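Sindine bread label promises little, costs more

Bakeries in Sindine may put a "fresh today" label on their rolls from September, the town council says. The label costs a shop $149 a year. What it proves is less clear.

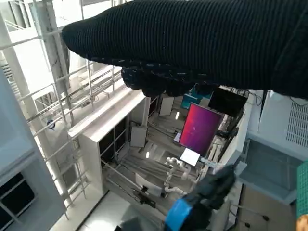
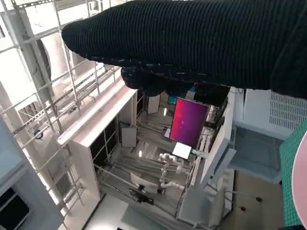
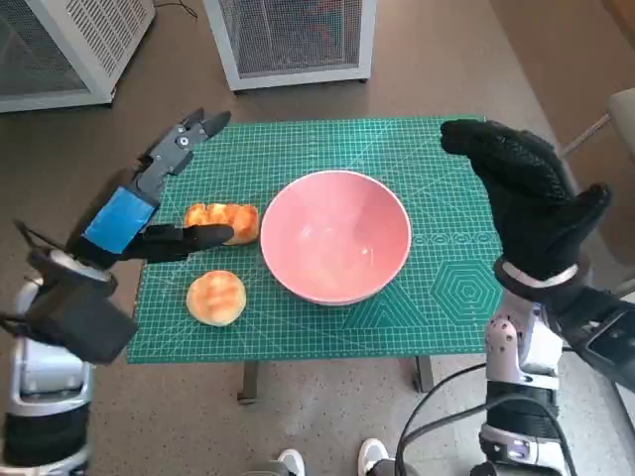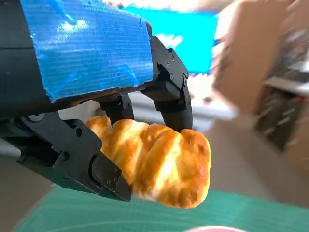 Emily Todorova
Consumer reporter
17 Dec 2022

The council says 23 bakeries have shown interest. It did not say how many have signed – or who will check them. The rules let a shop bake from frozen dough and still call the roll fresh.

A similar label in Tollov drew 175 complaints before it was dropped. Sindine says its plan is different. The draft rules, so far, read much the same.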